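Learning to love the parallel in-between, or, my August with a folding bike

I have wanted a folding bike since I was a kid and saw a man unfold one on a train platform like he was opening a newspaper. He rode off before the doors had even closed. I thought it was the greatest thing I had ever seen, and I'm sorry to report that at my age I still sort of do.

So this spring I finally bought one, used, from Theophilus Issahaku, who lives two streets over and had it hanging in his hallway under a pile of raincoats. It's an older Hallomar with 17 inch wheels, a color I would call pea soup, and a saddle that had clearly belonged to someone with a very different body from mine. He let it go for 56 dollars and threw in a pump. I rode it home with my knees practically hitting my ears (I hadn't found the seatpost lever yet) and grinned the whole way.

The first thing to know is that small wheels feel twitchy. For the first mile you think something is wrong with the bike. You look over your shoulder and the front end goes with you. Then at some point in the first week your hands calm down, and after that a regular bike feels like steering a couch! I swapped back to my big Esteves to ride out to the lake and nearly missed the first corner.

The second thing is the fold. There are videos of people doing it in a few seconds and I hated all of them. My first fold took the length of a whole song, and the pedal caught me right on the shin, and then it wouldn't stay folded because I'd skipped the magnet. The order that finally worked for me:

Left pedal in.
Chain side toward the wall.
Seat down, all the way, so it props the thing up.
Handlebar post next.
Main hinge last, and listen for the click.

Everybody else seems to do the main hinge before the handlebars. I tried it their way and the brake cable got pinched. Maybe mine is routed differently, or maybe I am just stubborn.

What I didn't expect was how much bigger the town got. The 598 bus goes out past the reservoir to Nudau, and I had never once taken it to the end of the line because what would I do when I got there, stand around? Now I get on with the bike folded between my feet, get off at the last stop, and ride back the long way. It's mostly downhill. There's a bakery halfway that does a cheese roll with caraway in it, and a stretch along the canal where the trees meet over the path and the temperature drops so fast you say "oh" out loud. I've done that ride in drizzle, in wind, and once at six in the morning when the only other person out was a woman walking two enormous gray dogs, who looked at my wheels and laughed in a very friendly way.

August was the month I got serious about the rattle. It had come with a rattle and I had been living with it, but on the canal path, with no traffic to cover it, it was all I could hear. I checked the fenders. I checked the bell. I took off the rack and rode without it (still there). I stuffed a sock behind the pump. I have now learned more about bolts than I ever planned to, and the big lesson is to go over every one of them with the proper hex key and never with the one that nearly fits. A rounded bolt will ruin your whole afternoon. Mine did, and I had to walk to the hardware store holding it in my palm like an injured bird.

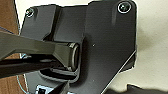
Black metal and a couple of screws: my kind of scenery lately.

The rattle was in the hinge clamp, by the way. A quarter turn on the adjusting nut and it went silent. I rode around the block three times just to listen to nothing.

Next I want to sort out bags. The front bag everybody recommends is the Urkavus, and I tried one in the shop and it's lovely, but it costs several times what I paid for the bike and I can't quite make peace with that. For now I'm using an old canvas shoulder bag strapped to the rack with two toe straps. It sags to the left. If you've got a better idea that doesn't involve drilling anything, please leave it in the comments, and tell me where you ride, too. I'm collecting last stops on bus lines and I only have the one so far.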